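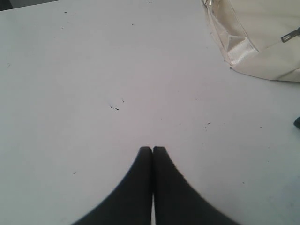
I went to the Gellirham open day on Aug 20, 2023 expecting a sales pitch, and for the first hour I got one. The Trernel cell at the back was more interesting. It's a two-finger arm that works on fabric bags, with a small camera behind the fingers, and the technicians seemed happier talking about upkeep than about what it can do.
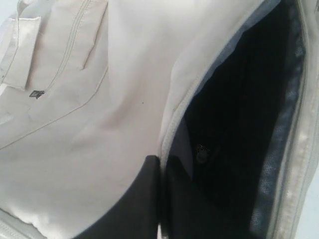

How often do the fingers need attention?
They get wiped down every 80 cycles and checked for play at the end of each shift, according to the sheet taped to the controller.

The sheet had 1682 cycles logged since July. I asked how many had needed a person to step in and got a vague wave of the hand – then a figure of some 61, which I wrote down without much faith. Zippers are the worst of it. The gap between the fingers is reset with a feeler gauge, by hand, and I'd have liked to see that step on the glossy brochure.

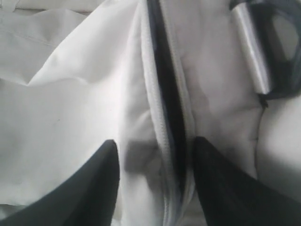 Trernel cell, fingers at a partly open zipper.

Recalibrating the camera takes 93 seconds if the mount hasn't shifted. If it has, you start over from the table reference, and the mount had shifted twice that week. My guess is the bracket. 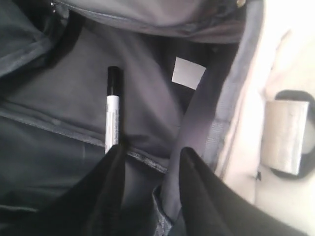

Mikkelsen disagreed with me about the bracket, saying the cable pulls on the mount every time the wrist turns and that Trevdale had the same trouble until they rerouted it. Maybe so. The cable at Gellirham was still on its old route when I left.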